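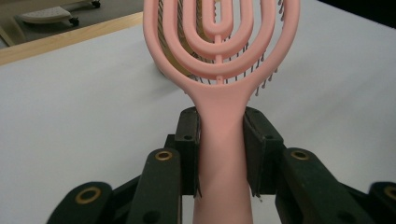
*El mango del cepillo, entre las dos almohadillas.*

# Consejos de taller: pinzas de mano que se aflojan, se enganchan o pellizcan

Recogemos en esta página lo que aprendimos después de la avería de enero. Usamos las pinzas de mano para grabar tareas de mesa (recoger, ordenar, pasar un objeto de una pinza a la otra) y un brazo repite después esos movimientos. De las 1.959 grabaciones de la serie tuvimos que tirar 23 por el mismo fallo: una pinza cerraba torcida y el objeto giraba al levantarlo. Al principio echamos la culpa al programa, y perdimos con esto una mañana entera.

## El fallo

Una articulación de la pinza tenía juego. Con objetos grandes no se notaba, pero con un mango redondo y liso una almohadilla llegaba antes que la otra y el mango rodaba. Zewditu Gidey lo encontró de manera muy simple: desconectó la pinza, la sujetó por la base y movió cada dedo con la mano. Uno bailaba.

Para comprobar la suya:

- Desconecte el cable antes de meter los dedos entre las piezas. Kiros Habte no lo hizo y se llevó un pellizco con sangre en el índice.
- Mueva cada dedo de lado a lado, sin fuerza. Si oye un clic, busque el eje que lo produce.
- Cierre la pinza sobre una tira de papel y tire de ella. Debe costar lo mismo en la punta que en la parte de atrás.
- Limpie las almohadillas con un paño apenas húmedo. El alcohol nos dejó una superficie demasiado resbaladiza, no sé si pasa con todos los materiales.
- Los roces en los bordes no son motivo para cambiar un dedo. Una grieta sí.

Apretamos los ejes un poco cada vez y volvemos a probar. Si se aprieta demasiado, la pinza ya no abre sola – y este es el segundo fallo que tuvimos, provocado por nosotros.

## Los cables

El otro problema vino de un tirón. Nana Essien giró la muñeca hacia fuera, el cable se tensó y el conector salió a medias. La pinza siguió grabando, pero la posición se quedó congelada durante 8 segundos y lo descubrimos mucho más tarde, al revisar los datos.

Antes de empezar hay que mirar el recorrido completo de cada cable. El de la izquierda puede bajar a lo largo de la muñeca y salir por delante de la mesa. El de la derecha, si cruza el tablero en diagonal y va a parar a un montón de cables en el suelo, necesita más atención: cualquier zapato lo puede arrastrar. Haga con las manos el movimiento más amplio de la tarea y deje holgura para este movimiento, no para la postura de reposo.

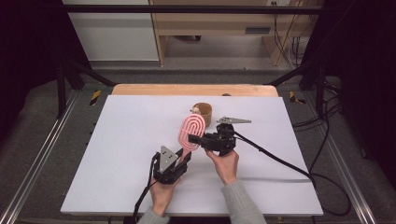 ## Pasar un objeto de una pinza a otra

Es el momento en que más cosas se caen. Suelte la primera pinza solamente cuando la segunda ya aguanta el peso. Con piezas planas puestas de canto, apriete poco: se doblan y saltan. Si salta algo, déjelo caer. El reflejo de atraparlo con la pinza cerrada nos costó una punta doblada, y la punta nueva tardó semanas en llegar de Plosness.

Las puntas metálicas, lejos de la cara y de la otra mano. Begoña Ibarra pide además mangas ajustadas en el puño, y yo estoy de acuerdo con ella.
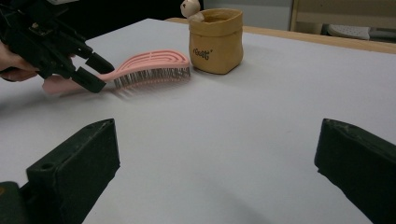

La regla de paro la cambiamos después de la avería. Antes se esperaba al final de la toma para avisar; ahora, quien nota un juego raro en la pinza dice «alto» y suelta el gatillo sin terminar el movimiento. Cuesta más cuando el objeto está en una posición incómoda, por ejemplo un cepillo tumbado de lado con el tarro de papel justo detrás de la cabeza, porque uno quiere acabar. En este caso abra las dos mordazas y retírese por el lado del mango, por donde entró, sin pasar por encima del tarro.

## Cada cuánto revisar

Ejes y almohadillas, cada 300 cierres o al cambiar de persona, lo que llegue antes. Conectores, todas las mañanas. Apuntamos el resultado en la hoja colgada junto a la puerta, también cuando todo está bien.

Si la pinza sigue torcida después de ajustar los ejes, no la fuerce y désela a Ximeng Kong con una nota pegada que diga qué dedo es.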